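Flustanwood Community Boards > Work and Trades > Automation at your job: what changed?

Thread: Our banquet hall is getting table-setting arms and I'm kind of thrilled

nkruger_sets
Jan 15, 2025

I've been on the banquet crew at the Skundolis conference center long enough that I can lay a fork straight in the dark. Since the summer a few of us have been splitting our week. Part of it is regular events, and part of it is over in the side building teaching the setting moves for the new Fogh system, using hand-held grippers. You do the job with the grippers on your hands, the moves get recorded, and the arms learn from that.

And I love it! I did not expect to. I figured it would be boring and a little insulting, and then I spent my first afternoon just trying to pick up a glass without tipping it over and laughed so hard I had to sit down. You find out how much your fingers know. I have never once thought about where I touch a glass, and now I think about it all day (my husband has asked me to stop talking about it at dinner).

Mostly it's glasses, plates and flatware so far. Glasses are my favorite. You come in low, line up the jaws, close slowly, and if your wrist is a hair off you feel it right away.
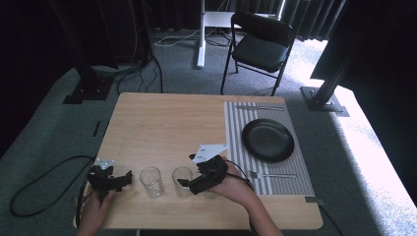 Gunnlaugur Toft: Glad you're having fun, and I mean that, but what happens to the setup shift once the arms can do it? Where I work they told us the same kind of thing about the dish line. Nobody was fired. They also never replaced a single person who left, and now the late crew is half of what it was.

nkruger_sets
Fair question, and I don't have the whole answer. What we have in writing is that the setup hours stay through July and anybody on the crew can train on the grippers at the higher rate. After July it gets reviewed. I'd like more than that too. I'm excited, I'm not asleep.

hjalti_t
I'm on the same crew as Nomvula so let me back her up a bit. The last big wedding was 274 covers. That's 274 plates, forks, knives, glasses, the lot, and you're bending over a table for every one of them. My lower back is toast by the second row. If an arm wants to do the first pass and I walk behind it fixing the corners, please, take it.

Also the gripper work is way harder than it looks. Forks lying flat are the worst. There's nothing to get under! I missed one eight times in a row and our trainer just quietly ate her sandwich.

kaj_thr
Disagree with some of this. I did gripper sessions for a different outfit (Tromach, small parts sorting) and by the third week it was the same motion over and over and my thumbs hurt. It's real physical work and it ought to be treated like that. Do you get breaks? Do you rotate?

nkruger_sets
We do now. At first it was just "go till lunch," and my forearms were cooked. Now it's 30 minutes on, then you swap out and reset the table for the next person. The swap helps a lot. So does not squeezing like your life depends on it, which everyone does at the start.

Sorry about the thumbs, Kaj. Did they ever fix it for you?

kaj_thr
They got a lighter trigger after enough of us complained. So complain! In writing, with dates. It took a while but it was a good change, and I'll admit I liked the job again after that.

Gunnlaugur Toft
Hjalti, "the arm does the first pass and I fix the corners" is how it starts. Then somebody in an office works out that one person can fix corners for three arms.

hjalti_t
Maybe so. But we can't fill the shifts we have. We ran the January banquet short and I was folding napkins in the elevator.

nanna_h
Floor manager here, other hotel, been lurking. We've had two arms in the prep room since last year, so I can tell you how it went for us. First month was slow and everyone hated them. They were fine on plates and hopeless whenever the linens weren't flat. Then the crew started arranging the room to suit the arms, carts on the left, glass racks turned, and things picked up.

What changed most was the hour before doors. It used to be a sprint. Now people have time to check the seating chart, talk to the kitchen, eat something. I lost one position to it, I'm not going to pretend otherwise. She moved to events planning and she likes it, but she was asked late and she should have been asked early. If I could do one thing over it'd be that.

Gunnlaugur Toft
Thank you for saying the part about the position. Most managers wouldn't.

nkruger_sets
Nanna, this is so useful. Can I ask how you handled the place settings that change every event? We have 72 layouts in the binder and some of them are just "the usual but move the dessert spoon."

nanna_h
We started with the four we use constantly and left everything else to people. Still do. Bring the binder to your trainers though, because ours had no idea how many there were and it changed their plan.

nkruger_sets
Binder is going in my bag tonight. I've also got a list going for the July review, and I'm adding "ask people early" and Kaj's thing about complaints in writing. Gunnlaugur, if you've got wording from the dish line about not filling open spots, I would really like to see it.

Gunnlaugur Toft
I'll dig it out and message you. It isn't pretty wording but it's clear.

hjalti_t
Put my name on the list too. And whoever has gripper duty tomorrow, start on the forks while you're fresh.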